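Bostow Robotics Club: gallery
Posted 24 February 2024

Living room round, practice session for Gonham. Sorry for the delay putting these up, been flat out with the entry forms. More when I get a minute.

Task for this term: small household things on a coffee table. Books, shiny bits, anything awkward. Code is Hanna's branch, not the old one.

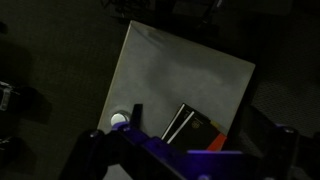
From the wrist camera. Black book with the gold emblem, and the little shiny disc over on the left. Both on grey, lights low. 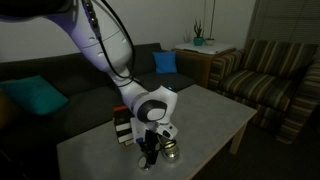 Same room from further back, gripper down over the table. Sofa, striped armchair and plants all count as obstacles under the Gonham rules, so they stay in the map.

What we're working on

Thin flat things. Books are OK if the spine faces us, a pain if not. Balakrishnan Pisharody has re-written the approach so the fingers come in lower and slower, please pull it before you do anything else.

Shiny things. Depth readings go all over the place on metal and glass. Hanna Pawłowska is trying a filter, ask her before you change any thresholds.

Low light. Gonham won't tell us what the lighting will be, so expect dim. Exposure notes are in the shared folder under "dark", not "lighting" (my fault, will move them).

Cables. Check the slack at the elbow before every run. Every run!!

Numbers for the log

Target is 50 clean picks in a row before we go. Best streak so far 31, done in November on the easy set. Simulator has had nearly 1000 goes at the book task and is still too optimistic if you ask me.

Time limit at Gonham is 390 seconds for the whole table, inculding the reset. We are over that at the moment.

Dates and bits

Tetolby heat is after the half term break, minibus leaves from the front gate. Forms back to me or Hanna, signed, with the lunch choice ticked this time.

New members still welcome, year 9 and up. You don't need to know any Python, we'll sort you out in the first couple of weeks.

Laptops: two chargers have gone missing from the Gowda room cupboard. If one is in your bag please bring it back, no questions.

Old galleries are on the club page, scroll right down. Videos to follow once Balakrishnan has cut them togther.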